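3.2 Planning the purchase of a two-armed tabletop cell

Before any money was spent, we sat down together and asked what the equipment would be expected to do on an ordinary working day. Our answer was rather homely. We wanted two arms that could share one table and handle the kind of thing a family might leave lying about: a mug, a plate, a soft toy. Everything in the budget follows from that wish, and Figure 2 is worth keeping in mind while reading the rest of this section.

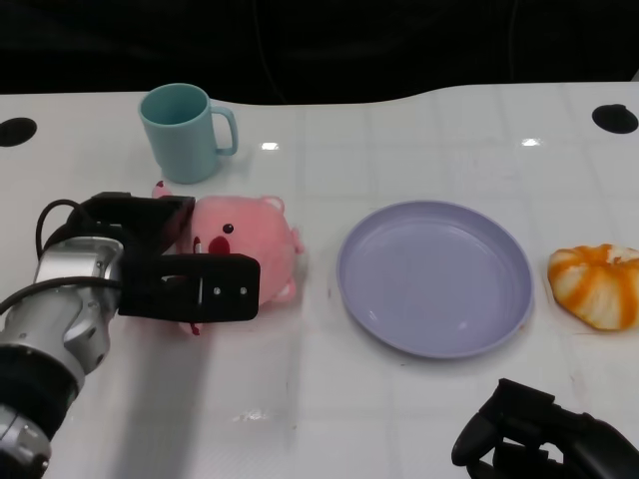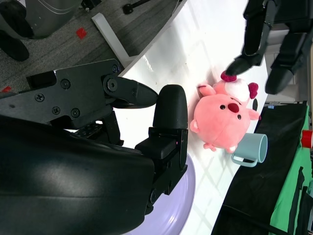
Figure 2. Tabletop work with a plush toy, a mug and a plate, from two viewpoints.

The first lesson concerns the fingers, and we are grateful to Tharushi Begum for pressing it on us early. Our first draft of the budget gave nearly everything to the arms and treated the grippers as small change, to be topped up later from whatever was left. Yet it is the gripper that meets the object. A plush toy gives way when it is squeezed, while a hard plastic mug does not, and a shallow plate lying flat on a table offers very little to get hold of except its rim. We therefore moved 17 per cent of the equipment budget to grippers and spare fingertips, and we would do the same again quite happily.

The second lesson is about cameras. A view from the head takes in the table as a whole, and a view from the wrist takes in the object at close quarters, with a good deal of the gripper's own metalwork thrown in. We had hoped to save money by buying only one of the two. Bujar Golob worked through the cost of each choice and found that the saving was small beside the hours we should lose whenever a finger hid the thing we were reaching for, so both stayed on the list. A glossy white table top also throws back the ceiling lights, as the glare in Figure 2 shows, and we should advise anybody in our position to price a matt surface at the same time as the cameras. We left it out, and had to go back and ask for it in November.

Delivery times deserve a kind word of warning too. Dukach quoted six weeks for the arms and kept to it, whereas the mounts from Aubert were quoted at 30 days and came in two parcels, the second of them a good while after the first. Parvathi Panicker kept the order book throughout, and her habit of writing down the promised date beside the real one has shaped the schedule we now use for the second cell. In that schedule no training session is booked until every mount and cable is in the building, and 70 hours are set aside for fitting and calibration before the first task is tried.

The running costs, which we had badly underestimated, are taken up in Section 3.3.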